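Progress report to the Nurnley Fund, covering the first half of the season
July 13, 2026

Hi all,

I promised you something readable this time, so I'm skipping the template and just telling you how it's going. The short version is that we've got a race bike that finishes races, a rider who's happy with the front end, and an engine program that's eating more of my time than I'd like. The money is fine. More on that further down, because I know some of you go there first (no hard feelings).

## Where we are on track

We've done four of the eight rounds. The best result is a fifth at Eltwood, in the second race, and the worst is a retirement at the same track the day before, when the quickshifter sensor quit and we were stuck in fourth gear. Eltwood is like that. It's narrow, it's bumpy through the back section, and the pit wall is so close to the track that you can read the tire labels going by.

We're eighth in the standings out of the full-season entries. I told you in December that I'd be pleased with tenth, and I still would be, so please don't move the goalposts on me!

Qualifying is our weak spot. We can't get a fast lap out of a fresh soft rear. The bike is at its best from lap five on, when everyone else starts sliding around, and by then we've usually spent the opening laps stuck behind people we're quicker than. At the last round we tried a softer spring for qualifying only and gained two tenths, then ran out of time to change it back properly before the sprint. We now have a second shock built up and ready to swap, so that particular panic shouldn't happen again.

## The engine

Okay, the big one. You'll remember that the whole point of your grant was to let us run the Flalo twin for a complete season and find out if a small team can keep it alive without factory help.

So far, yes, with an asterisk. We have two engines. Engine one has done 2875 kilometers including testing, and it came apart last month for its planned inspection. The bottom end looked lovely. The exhaust valves didn't. Two of the seats had recessed further than the service limit, and I think we would have lost compression within another weekend or so. We've replaced the seats and all four exhaust valves, and it's back together and waiting for a run on the dyno.

Engine two is in the bike now. It makes a touch less power at the top but pulls more cleanly out of slow corners, and the rider likes it better. I've stopped arguing about it.

The clutch basket we were worried about last winter has been no trouble at all. The oil cooler has been a lot of trouble. We've cracked two brackets, both in the same place, both from vibration, and the new version has rubber mounts and a wider foot. It's been through one test and one race weekend and I check it every time the fairing comes off, which the rest of the crew finds very funny.

What I'd like to do from here is cut the inspection interval for the valve train and leave the bottom end alone. That means more head gaskets and more evenings, but fewer full teardowns. It works out cheaper if I've got my numbers right.

## Chassis and suspension

This part has gone better than planned. The linkage we had made by Chatzigeorgiou arrived in time for the second round and it's been on the bike ever since. It took a while to find a setting - the rear felt dead for the whole first day, and I'd started drafting an apologetic email to you in my head - and then we went up on ride height and it woke up. The rider can now pick up the throttle earlier without the bike running wide. Tire wear on the right side is much more even, too.

We had one crash, at the third round, a low-side in the morning warm-up. The rider was fine and raced that afternoon. The damage was a handlebar, a footpeg, one set of levers, the lower fairing and a scraped swingarm that we dressed and kept. Parts for that came out of the crash budget, and there's still a healthy amount left in there.

Front brakes: we changed pad compound after round two. The old pads were strong but grabby in the first few laps and I got tired of hearing about it. The new ones need less heat. They wear faster, so I've ordered more.

## Logging and data

I said I'd be more organized about this and I think I have been. We have 382 clean laps logged across testing and racing, all of them tagged with tire, fuel load and setting. Last year I had a notebook and a bad memory. It's made a real difference on gearing, where we used to change things on gut feeling and now mostly don't.

What's missing is good suspension data in the wet. We've only had one wet session all year and the rear sensor was reading nonsense for half of it (a connector, of course). I'd love a rainy test day. I realize I'm the only person in the paddock who would.

## The workshop

We moved everything into the new unit over the winter and it's paid off. There's room to have the bike on the stand and an engine on the bench at the same time, and the roof doesn't leak. The one thing I underestimated was light. The first few weeks of engine work were done with headlamps on, so we put up proper lighting over the work area and repainted the walls. Shimming valves is still nobody's favorite evening, but at least now we can read the gauges.

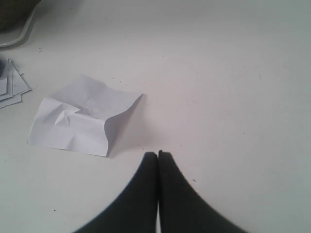 *White tabletop, black gripper fingers.*

Storage is the remaining job. Tires are in one corner, fairings hang from the ceiling, and spares live in whichever crate had space when they came back from the last round. I want shelving before the fall, and there's a line for it in the budget that I haven't touched.

## Money

We're under on travel and over on engine parts, and the two come close to canceling out. Travel is down because we shared a truck to two of the rounds with another team and split the fuel. Engine parts are up because of the valve seats, plus a machining bill I hadn't allowed for.

- Spent so far: 55 percent of the grant
- Dyno time: on plan, one more session booked
- Tires: slightly over, and it'll stay that way
- Crash budget: mostly intact
- Entry fees: all paid to the end of the season

One small request. Rear tires go up in price for the second half, and I'd like to move 300 dollars from travel to tires to cover it. It's within the amount I'm allowed to shift without asking, but I'd prefer to ask.

## What's next

We have a three-week gap and it's already full. Engine one goes on the dyno first. If the numbers look right it becomes the race engine again and engine two comes out for the same valve inspection, ahead of schedule, so I can see if the seats are going the same way. If they are, I'll want to talk to you about a different seat material for next year. If they aren't, I'll have to work out what engine one was doing that engine two isn't, and I have a suspicion about the fueling on the overrun that I'd like to chase either way.

After that there's a one-day test where we'll spend the whole morning on nothing but qualifying runs. Out, one flying lap, in, change something, repeat. It's dull to watch but you're very welcome to come along, and there'll be coffee.

I'll send the dyno sheets as soon as I have them, along with photos of the old valve seats for anyone who likes that sort of thing. Call me if you want to go over the tire money before I move it.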